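Flalmont Shared Workshop
Robotics Build Group: Minutes of the Monthly Meeting, July

The meeting was called to order at 7:05 p.m. in the upstairs room. A quorum was present. The minutes of the June meeting were approved with one correction: the Kwofie power supply was loaned to the group and should not have been recorded as a purchase.

1. Two-arm build (Trundix)

The build lead reported that the simulated version of Trundix now loads with both arms attached. Work this month was limited to the wooden-framed glass door in the virtual house. The wrist joint limits have been entered from the bench measurements and the model has been saved to the shared drive.
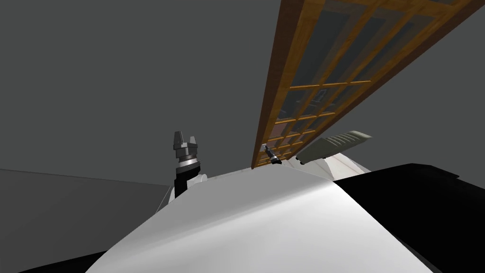
Members discussed whether door work should continue before the physical base is finished. The view of the meeting was that it should, as the base cannot be assembled until the bearings arrive. It was agreed that no member will change the joint limits without a note in the build log.

2. Grippers

The Revari finger plates were reviewed. A member asked that the open position be treated as the starting position for every run, so that results from different evenings can be compared. This was moved, seconded and carried. The request for softer finger pads was held over until the cost is known.

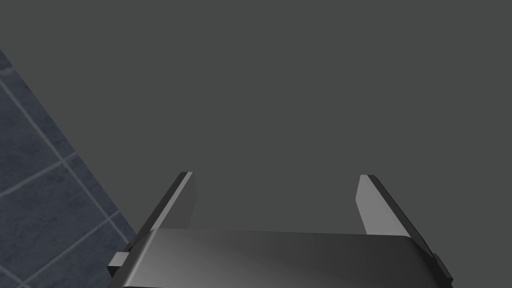

Left gripper in simulation, fingers open.

3. Camera views and house model

The meeting considered a request to adopt the upward wrist view as a standard check of the house model. Members noted that the view takes in the white panel with the dome-shaped fixture on its underside, along with the orange-toned beams behind it, and that the gap between the open fingers leaves much of this in sight.

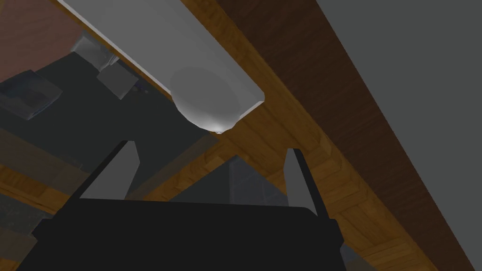
Approval was given for the upward view to be saved with each new version of the house model. Two members asked how it would be judged. The build lead proposed that the dome and the grain on the beams be compared from one version to the next, and that any change be entered in the log. The small bright glint at the tip of the dome was suggested as a further point of comparison for the lighting settings. The proposal was adopted.

4. Budget

The balance of the build fund stands at $788. Spending of $24 on cable sleeves and fasteners was approved. No other claims were received.

5. Actions

Build lead to circulate the revised joint limits.
Secretary to obtain a price for finger pads.
All members to return borrowed hex keys to the bench drawer.

The meeting adjourned at 8:40 p.m.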